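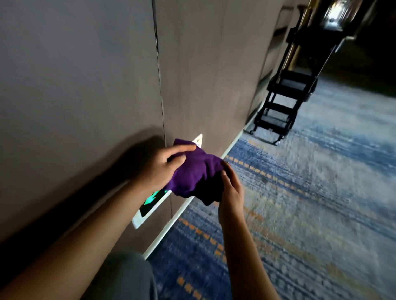 Wiping a low-level exit sign in a hotel corridor, seen from the head camera.

How to split a two-handed wiping recording into contact phases

By Chrysanthi Karamanlidis
Part of the Irkine project notes. Last revised in April.

These notes cover how we turn head-camera recordings of cleaning work into labelled phases that a two-armed robot policy can learn from. The method is simple and mostly done by hand. It needs a video player that can step through one image at a time, a spreadsheet and some patience.

We wrote it for wall fixtures because they gave us the most trouble. A table is flat, well lit and easy to see. A sign near the floor is none of those things, and the cloth hides most of it while you work.

What you need

A recording from a camera worn on the head, with both hands in view for most of the task. Ours are trimmed to the start and end of each wiping job before labelling. You also need the Hailu label sheet, or any table with columns for start time, end time, left hand, right hand, target and notes.

You do not need depth data or force readings. If you have them, leave them out of the first pass. We found that labellers who could see the force trace stopped looking at the pictures.

Step 1. Name the target before you name the action

Watch the whole recording once without stopping. Write down what is being cleaned, and where on the wall it is: low, middle or high. For a low exit sign we write "sign, low, flush". Flush means the fixture sits level with the wall, so the cloth can pass over its edge without catching.

If the target is lit, add "lit". A lit symbol is useful later, as you can judge how much of the face is covered by how much of the glow you can still see.

Step 2. Give each hand a role

Most people do not use both hands in the same way. We use four roles:

Press. The hand holds the cloth against the surface, usually with the fingers spread.
Gather. The hand holds the loose part of the cloth, usually with the fingers curled.
Brace. The hand rests on something to steady the body and does not touch the cloth.
Idle. None of these.

In the picture at the top of the page the left hand is Press and the right hand is Gather. The spread fingers across the top of the cloth and the curled fingers on the lower folds are enough to decide it. Do not use Press for both hands just because both are near the wall.

Roles can swap during a recording. Each swap starts a new row.

Step 3. Mark contact

Step through and find the first image where the cloth meets the surface. That is the start of contact. The end is the last image before a gap opens between them.

Low wall work makes this hard. The camera looks down at a steep angle, the wall runs away from you, and a gap of a finger's width may not show. Use these clues, in this order:

1. The cloth changes shape against the surface. Folds flatten or bunch up.
2. The shadow of the arm or hand meets the thing that casts it.
3. The fingers change shape with no change in grip.

If none of the clues is clear, write "unsure" in the notes column and give the earliest and latest times it could be. Unsure rows are kept. We train with them at a lower weight.

Step 4. Mark coverage

Coverage is how much of the target the cloth hides. We use three levels only: part, most and all. In the opening picture the purple cloth covers most of the sign and part of the green symbol still shows at one side, so the level is "most".

We tried giving a percentage in the first version. Two labellers seldom agreed on it, and the extra detail made no difference to the trained policy. Christos Tzanetos suggested the three levels and we have kept them.

Step 5. Note the light

Dim corridors are common in this kind of recording. Add a short note on where the light comes from and whether any part of the cloth is lost in shadow. A strip light at the base of the wall is a good example: it is bright, it runs the length of the picture, and an automatic hand tracker may latch on to it. Write "floor strip" so the checker knows to look.

Dark folds of cloth need the same care. If the lower part looks nearly black, mark the cloth edge as "not visible" — do not guess where it ends.

Step 6. Check against a second labeller

Every recording is labelled by 2 people working apart. Compare the rows and look at any start or end time that differs by more than 11 images. Smaller differences are averaged. Larger ones are settled by talking it through, and the reason goes in the notes.

What we got from it

We labelled 200 recordings this way for the Vuldale set, of which 46 had a low wall fixture as the target. A policy trained with hand roles kept the cloth on the fixture for longer than one trained on hand positions alone. The gain was clear for low fixtures and small for tables, where the plain version already did well.

The roles did not help with corners. When the cloth had to go round an edge, both policies tended to lift off early. We think the label sheet needs a fifth role for a hand that is pulling the cloth, but this has not been tested.

Common mistakes

Starting a new row each time the hand changes direction. Direction is not a phase. Only contact, role or coverage changes start a row.

Labelling the knee or the forearm as a brace. A knee often comes into view when someone is working low down. Brace applies to hands only.

Marking objects further along the corridor. A luggage cart by the far wall is not part of the task and does not go in the sheet. If it blocks the view of a hand, put that in the notes.

Filling in the notes at the end. Write them as you go, row by row.

The blank label sheet and a filled-in copy are in the Ravwood shared folder, under "wiping". Please use the version with the coverage column, and send corrections to Christos before you start a new batch.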